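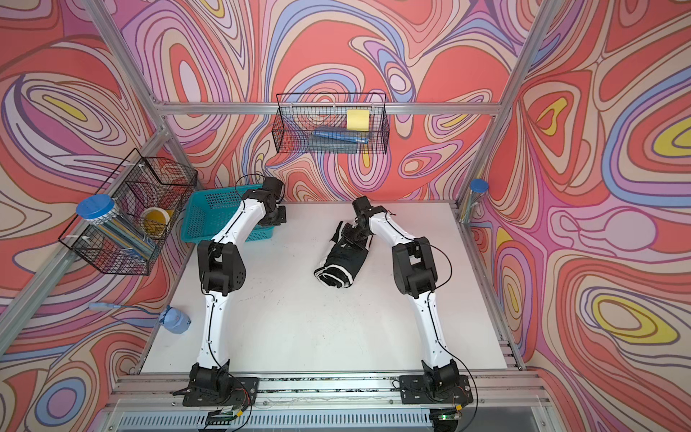 Folding Cloths and Using Baskets: Frequently Asked Questions

Last updated 1 January 2024 by Sandro Valentini, Mistanville Household Notes

Most of what gets printed about folding is written by people who sell containers. I don't sell any. These are the questions readers send in most often, with the answers I'd give a neighbor.

Do I really need to fold dish cloths?

Probably less than you've been told. A cloth that gets used tomorrow can go in the basket in a heap and it will dry dishes just as well. Folding pays off when the drawer is shallow or when you own more cloths than you use in a week. If you own that many, I'd look at the number of cloths first.

What is the best fold?

I have read claims for the thirds fold, the file fold and something called the Platine roll, and I can't find much to separate them. Fold in half the long way, then in half again. If it still doesn't fit, fold it once more. The Platine roll looks nice for a day and comes undone when you pull out the one next to it.

My checkered cloths never line up. What am I doing wrong?

Perhaps nothing. The squares look like a built-in ruler, and people trust them too much. A printed check can run off the grain of the fabric, and a woven one can skew in the wash. Match the corners and hems and let the squares land where they land. A contrasting border is a better guide than the pattern.

Is it easier to fold with the cloth held up or laid flat?

Flat, for anything longer than your forearm. Holding both ends and stretching the cloth out first does help with wrinkles, and you'll spot an end that has tucked itself under. 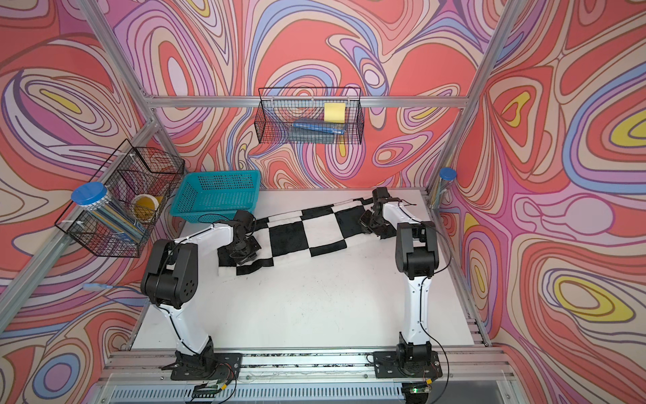
How often should I wash cloths that are only used for drying?

Every 2 or 3 days in a busy kitchen, sooner if they smell. I know the packet on the Sheehan cloths says weekly. I wouldn't.

Are plastic baskets with holes better than solid ones?

For cloth, I think so, though not by as much as the price difference suggests. Air gets in, and a slightly damp cloth has a chance. For small things like pens or clips the holes are a nuisance. Check the size of the gaps before you buy.

What about hanging wire baskets?

They're good for things you reach for all day: tape, a pen, a pad of sticky notes. They're poor for anything small enough to drop through the mesh, unless you put it in a jar first. Cable ties hold a light basket well enough. I'd want a proper hook for anything heavy.

Clear jars or labeled ones?

Clear, with a lid. Labels go out of date and then they lie to you. Jars are fine for thin sticks and the like.

Does the Cetico folding board work?

It gives you a fold of a certain size, every time, if you line the cloth up on it carefully. If you can line the cloth up carefully, you didn't need the board. I tried one in June and it now lives behind the dryer. Readers with a lot of shirts may feel differently.

I saw a claim that a tidy linen drawer saves 4,000 minutes a year. Is that true?

I asked where the figure came from and got no reply. Another site says 3,426, which sounds more scientific and came with no source either. Time yourself looking for a cloth for a week and use your own number.

Can I send in a question?

Please do, by the form at the foot of the page. Product pitches go unread.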